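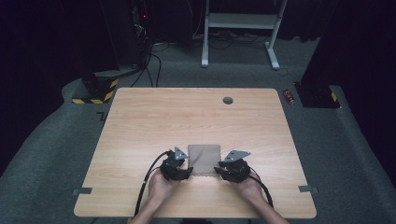 From: Siu-fong Chu
To: tiltgate-users
Date: Jul 29, 2025
Subject: Re: how many demos for cloth folding?

Hi Pei-shan and everyone,

Pei-shan Kwan wrote:
> We're starting on cloth with the Tiltgate recorder next month and
> I have no feel for the numbers. Is 200 demos enough for a first
> policy? Also, do you let people fold however they like, or do you
> script it? Our towel set from January was a mess, everybody had
> their own style and the training never settled down.

200 will get you something that moves its hands in the right direction, and that's about all I'd promise! We trained on our first 200 at Nasberg mostly to check that the time stamps lined up between the two grippers (they didn't, see my old thread on Hofstetter clocks). The set we train on now has 2,976 episodes in it, all small squares with pinked edges, all done by hand with a gripper in each fist. My forearms have opinions about that number.

On scripting, yes, we script it, but loosely. The fold is fixed, near edge to far edge and then left to right, and the squares start out wherever they land on the table. I used to line every one up neatly and the policy fell apart the minute a square was turned a little. These days I drop it, flatten it if it's badly bunched, and go. Two strips of tape on the front corners of the table tell me where the front of my work area is and that's all the marking I use.

The other big thing is the opening move. Come in with the fingers wide, get one pad down on the cloth near the edge, and wait a beat before you close. If you rush it you get a lot of clips where the cloth has already moved by the time the gripper view makes any sense.

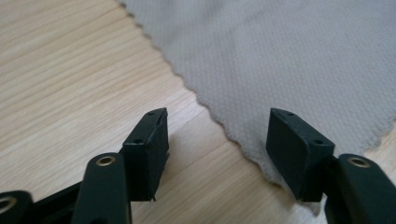
Things I'd do from day one:

1. Keep the zigzag edge in the gripper view while you approach. I throw out episodes where I can't find it on playback.

2. Record in blocks of 15, then stop and watch 2 of them all the way through. I once did a whole morning with the left stream frozen.

3. Keep your misses if you recover from them. A dropped corner that gets picked up again is worth having. Just tag it.

4. Mix your colors early. We did tan for ages before adding grey and had to go back.

Does anyone have the Puvwood export script working with the new episode format? Mine chokes on the tags from number 3 and I've been stripping them by hand.

Pei-shan, if you send me a few of the January towels I'll run them through our playback tool, I'm curious how different the styles were.

Siu-fong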